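Textiles and Society, Handout 4
Color and Writing on Festive Cloth
Prepared by Sigita Laur, December 2004

12 shares | 4 comments

In the last lecture we spoke about dyes and their price. Today we look at how cloth carries a message. Please read the Vincze chapter before the seminar, especially the part about wedding textiles.

A color does not have one meaning everywhere. White is worn by brides in many countries, but in parts of East Asia it was for a long time the color of mourning. Red is connected there with joy and good luck, so it is used for weddings and for the New Year.

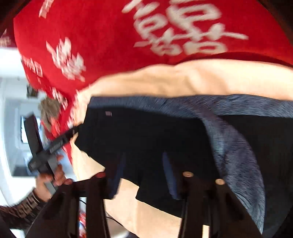
Fig. 1. Red cloth with off-white characters; the largest is in the style of double happiness.

The double happiness sign is made of the character for joy, written two times side by side. It is a common wedding sign, cut from paper or printed on cloth and boxes. A guest understands it also without reading.

For the seminar: bring one textile from your home which has letters or signs on it. Write one page on who was meant to read them. Sevim Kurtuluş will collect the pages. Students who missed the November test should speak with her first.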